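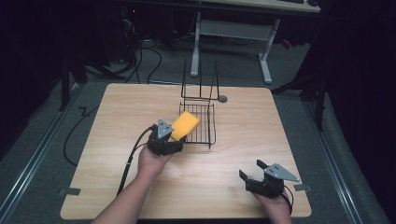 Yellow sponge, black wire rack, wood-look table

We use cookies to remember your preferences. Accept / Manage

Search the list archive Go

Re: [kitchen-bits] Dish racks, wire or plastic?
Nov 26, 2019

Hello all,

Sorry for the slow answer, I've been meaning to write since I saw Raghda's message and then the boiler went (another story, and a dull one).

Raghda Sfeir wrote:
> Our old plastic rack has gone cloudy and I can't get the
> pink stuff out of the corners any more. Has anyone gone over
> to a wire one? I'd want it to take dinner plates standing up,
> and I'd like to know where people keep the sponge, as ours
> lives in a puddle behind the tap. The Ollell one is 19 pounds
> in the shop by me, is that silly money for a rack?

I went over to wire in September and I'm not going back! Mine is the same sort of shape as the black one in the picture: low basket in front, with a taller bit at the back that has prongs for the plates. The low part is the bit I'd shout about, because bowls and mugs can go in any old how and you can still reach over them to get at the plates. My plastic one had high sides all round and I was forever knocking a glass against them.

Have a good look at the bars along the bottom before you buy, though. Lennox has a rack where they're so far apart that teaspoons go straight through, and I took it back the same week. I ended up with a Wirker, and the spoons mostly stay put if I lay them across the bars (mostly).

As for the sponge, mine sits on edge in the front of the basket, right at the corner. It dries far quicker than it ever did in the dish, and I've stopped getting that smell. A plain yellow one is fine, I don't bother with the fancy ones with a scourer glued on as the scourer always peels off first.

You do need something under a wire rack, mind. It all drips straight down, and on a wooden top you'll have marks before you know it. I use a folded tea towel and swap it every night. Akutum do a tray but it was too long for our bit of worktop, so measure first.

19 pounds sounds fair to me if the coating's decent. Run a finger round the joins and see if there are any bare spots, that's where my mum's went rusty.

Let us know what you get!

Jo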